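Foros > Robótica > Aprendizaje por imitación > Manipulación bimanual

La política bimanual ignora la mano izquierda cuando la tarea solo usa la derecha

Pregunta

Estoy entrenando una política por clonación de comportamiento con dos manos articuladas y cámara en la cabeza. Una sola red predice las acciones de los dos lados en bloques de 12 pasos. La tarea es llevar una fruta de plástico al plato. El conjunto de objetos es fijo: plato turquesa en el centro, carambola amarilla a la derecha, uvas verdes a la izquierda.

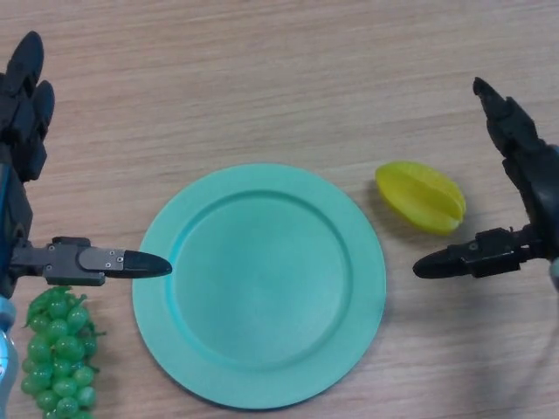

Tengo 58 demostraciones teleoperadas, todas con la carambola como objetivo. El entrenamiento converge sin problemas en 4000 iteraciones y la pérdida de validación es baja. En ejecución, la derecha se comporta de forma razonable, pero la izquierda deriva: empieza en su postura de reposo y al cabo de unos segundos el pulgar se ha desplazado lo suficiente para tocar el borde del plato. En las demostraciones el operador la mantenía quieta.

He revisado la calibración de los codificadores y no veo nada. Las acciones son posiciones articulares absolutas, normalizadas por dimensión con media y desviación típica. ¿Es un problema de datos o de arquitectura? El código parte del ejemplo bimanual de Tultus, sin cambios en la función de pérdida.

Respuesta 1 (aceptada)

Casi con seguridad es la normalización. Si la mano izquierda no se mueve en ninguna demostración, la desviación típica de sus dimensiones es casi nula y lo que queda tras dividir es ruido de sensor amplificado. La red aprende ese ruido como si fuera señal.
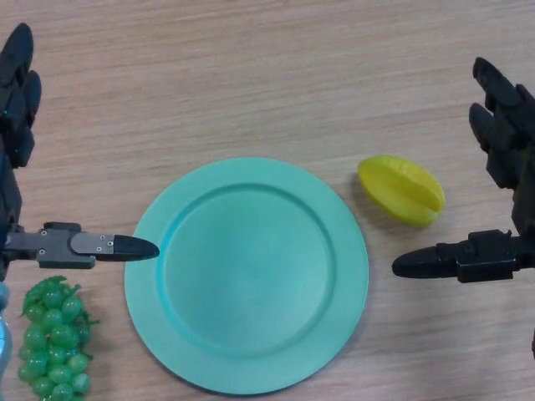

Lo primero es imprimir la desviación típica por articulación, separando los dos lados. En nuestro montaje (proyecto Brendis, tarea parecida) las dimensiones del lado pasivo salían dos órdenes de magnitud por debajo de las del activo. Pusimos un suelo de 0,01 rad a la desviación y la deriva desapareció sin volver a grabar nada. Hay que aplicar el mismo suelo al desnormalizar; si se olvida, el error cambia de forma pero sigue ahí.

Lo segundo es la realimentación. Con posiciones absolutas y estado propioceptivo en la entrada, una desviación pequeña del lado pasivo entra en la observación siguiente, que ya cae fuera de la distribución de entrenamiento. El bloque de 12 pasos lo atenúa, no lo corrige. Conviene probar a enmascarar la propiocepción izquierda en una parte de los lotes – nosotros usamos probabilidad 0,2 – y comparar.

La pérdida de validación no sirve para detectar esto. Está promediada sobre todas las dimensiones y el lado activo la domina. Registre una curva por mano.

Respuesta 2

Congela la izquierda por software y listo. En el controlador de Jivmont es una línea de configuración.

Respuesta 3

Lo de congelar funciona mientras el objetivo esté siempre a la derecha. Si después quiere añadir las uvas, tendrá que grabar demostraciones con la otra mano y el modelo necesitará las dos salidas de todos modos.

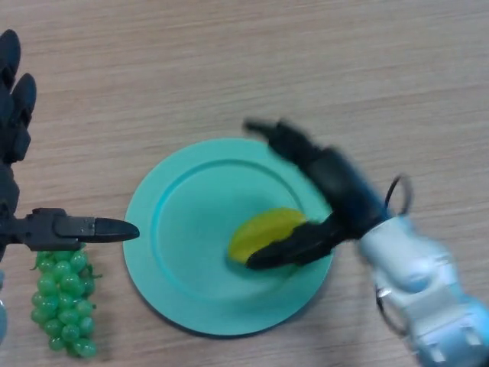 Mi recomendación es grabar ya un conjunto mixto, con episodios para cada lado, y condicionar la política con una etiqueta de objetivo. Con eso la desviación típica de las dos manos queda en rangos comparables y el suelo de la respuesta 1 apenas interviene, aunque yo lo dejaría puesto.

Otra comprobación: la posición del plato. Si no varía entre episodios, la red puede estar resolviendo la tarea casi a ciegas a partir de la propiocepción. Desplácelo 2 cm en la evaluación y mire si la mano derecha lo sigue. En el banco de Bélanger hicimos esa prueba y la tasa de éxito cayó a la mitad. Después de aleatorizar la posición en la grabación se recuperó, pero no tengo la cifra a mano.

Comentario del autor de la pregunta: confirmado lo de la desviación típica, tres articulaciones izquierdas estaban por debajo de 0,001. Con el suelo ya no hay deriva. Lo del plato está pendiente.

Preguntas relacionadas

Normalización por cuantiles o por desviación típica en acciones articulares
Longitud del bloque de acciones y oscilaciones al cerrar los dedos
Oclusión del objeto por la propia mano con una sola cámara en la cabeza
Cómo ponderar la pérdida entre brazo activo y brazo pasivo
Tultus: error de dimensiones al cargar episodios de una sola mano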